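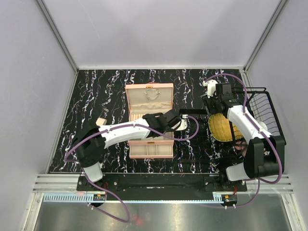
Slide 1. Pink jewelry box, lid up.

Okay, hi everybody, thanks for staying past the coffee. I'm going to leave this one up while people find chairs, so take your time. My talk is called "Where Did My Other Earring Go" and it's the same talk I gave at the Drostton home fair in July, only shorter, and with the boring part about ring sizes taken out (you're welcome!).

(Wait for the back row.)

So, jewelry boxes. I've sold them, I've fixed them, and I've lost a grandmother's brooch inside one, which takes some doing. What I want you to look at is the compartments. Little ones in rows, and a tray split three ways near the front. I love a divided tray. I love it more than a big mirror, more than a music thing, more than a lock you'll lose the key to. A box with one big open space is just a bowl with a lid, and we all know what happens to necklaces in a bowl.

Ask for hands: who has a knot of chains at home right now? (It's always most of the room. Let them laugh.)

My own knot was 28 chains. I know because I laid them out on the kitchen table one evening with two pins and a saucer of baby powder, and I was still there at 11. Powder first, then pins, and never pull. If you pull, you're making a smaller, meaner knot. Once they're free, close every clasp before you put anything away. An open clasp goes looking for trouble.

Next bit, the sort. Take everything out. Yes, everything, the bread-bag tie too. I make two piles, things I've worn since last winter and things I haven't, and the second pile doesn't get to go back in the good compartments. It can live in a cookie tin. I've got a Plasis tin on top of the closet that's been holding my second pile for years and I don't miss a thing in it, except the amber ones, which I went back for.

Then the small compartments. Studs in pairs, one pair to a square. People tell me that's wasteful! They want to put four pairs in there, and then they're standing in the hall at ten to eight holding two lefts. Give them the room. Rings I put closest to me, bracelets toward the back because they're big and easy to grab.

(Drink of water. Click.)

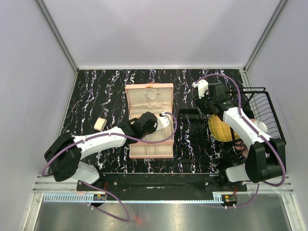 Mi-kyung Bang wrote to me after the July talk to say that she'd tried one pair to a square and given up inside a month, because she owns far more studs than squares, and what she does now is keep only the season's earrings in the box and the rest on a strip of felt in a drawer. I read that and thought, well, that's better than mine. So I've stolen it. The felt is cheap, you poke the posts straight through, and you can roll the whole thing up for a trip.

Where she and I still disagree is the lid. She keeps hers open all day so she can see what she's got. I shut mine. Dust gets into a fabric lining and then you're in there with a dry paintbrush, a soft one, going along every seam. Silver also does better closed up. Pick your side, I'm not coming to your house to check.

Cleaning, quickly, if there's time. Empty it, tip it over the sink, tap the bottom, then the paintbrush, then a bit of tape wrapped around a finger for the corners. No water on the lining. I ruined a lovely old Irik box that way and it smelled like a basement until I gave up on it.

(If running late, skip to questions. Felt samples are in the blue tote under the table, one strip each please, and I need the scissors back.)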